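**Progress report to the Plostden Fund for Shared Workshops**
Project: Rovent hand-held gripper pair
Submitted by: Mieke Leemans, project lead, Grellau Workshop
Date: 7 June 2022

## 1. Purpose of this report

This report covers the second period of the Rovent build, which the Fund supports under its small equipment scheme. It describes the work completed, the spending to date, and the changes we ask the Fund to approve before the final period begins. The first report dealt with the choice of design and the purchase of materials, and those matters are not repeated.

The aim of the project is unchanged. Members of the Grellau Workshop are building a matched pair of hand-held grippers with which a person can carry out everyday handling tasks. The recordings will later be used to train the small Poduval arm that members are assembling under a separate budget.

## 2. Work completed

### 2.1 Gripper bodies and fingers

Both bodies have been printed and assembled. The first set of shells was rejected after the screw posts split during fitting; the posts were thickened and the parts printed again. Printing took 166 hours in total, including the rejected set. This is more than planned, and it delayed assembly by 13 days.

The fingers have been through three versions. The first was too flexible at the root and twisted under load. The second was stiff enough but wore through its pads. The third keeps the stiffer root and takes a pad that can be changed without removing the finger. On the unit used for the larger grasping trials, the right finger carries a black cross-hatched rubber pad, and it is this pad that bears against the lower edge of the object being held. Heavy, curved objects with thick rims remain the hardest class we test, as the contact area is small and the load sits well away from the fingers.
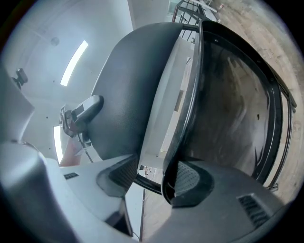 ### 2.2 Tracking and mounts

Position tracking relies on printed markers fixed to each gripper. Flat marker plates were tried first and were lost from view whenever the wrist turned. They have been replaced by cubes, so that at least one face is normally readable. The cube mount is held by two screws and a locating pin, and it returns to the same position after removal within the limit we set in the original plan.

One fault is still open. The trigger spring in the left unit does not return fully after long use. A stronger spring has been ordered, and the seat will be reprinted if the new part does not fit.

### 2.3 Table trials

Table trials began in the shared area of the workshop, under the same rules that apply to any other member activity. Floor space is booked in advance, and the person wearing or holding equipment has priority at the table for the length of the booking. We have kept the trials deliberately plain. An operator works at a standard table with ordinary household items and moves each one to an agreed place, first with one hand and then with both.

The target for this period was 600 recorded moves, and it was met. Results were good for rigid items of medium width. They were weaker for thin items lying flat, which the fingers tend to push along the surface before closing on them — a known limit of the present fingertip shape.

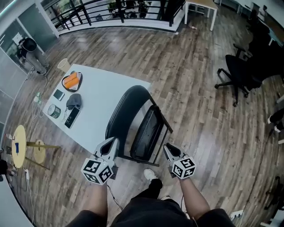 The item set was chosen to cover the range of shapes that the Poduval arm is expected to meet in a kitchen or on a desk. It was agreed with members at the start of the period and will be kept for the final trials so that results can be compared. A tin can and a paper cup on the same table already call for quite different closing force, and a gray cap or a tangle of white cables asks more of the operator than either. Soft and tangled items will therefore be logged separately in the final period. A chair at the near side of the table also limits how far the operator's right hand can drop, and the written procedure will state where seating is to be placed.

## 3. Spending

Spending remains within the approved total. The printing line is overspent as a result of the rejected shells, and the electronics line is underspent by a larger sum. No item has been bought outside the approved list.

## 4. Changes requested

We ask the Fund to approve the following:

- a transfer from the electronics line to the printing line, to cover the overspend and one spare set of fingers;
- an extension of 7 days to the final period, to allow for delivery of the trigger spring;
- the addition of a narrow fingertip for thin items, to be designed and tested within the existing budget.

## 5. Next steps

The left trigger will be repaired first, and no further two-handed trials will be recorded until that is done. The narrow fingertip will then be printed and fitted to one unit only. The final trials will follow, together with a written build guide and the part files, both of which will be open to all members and to other workshops supported by the Fund.

Questions about this report may be sent to Mieke Leemans at the Grellau Workshop. The receipts and the trial log are available on request.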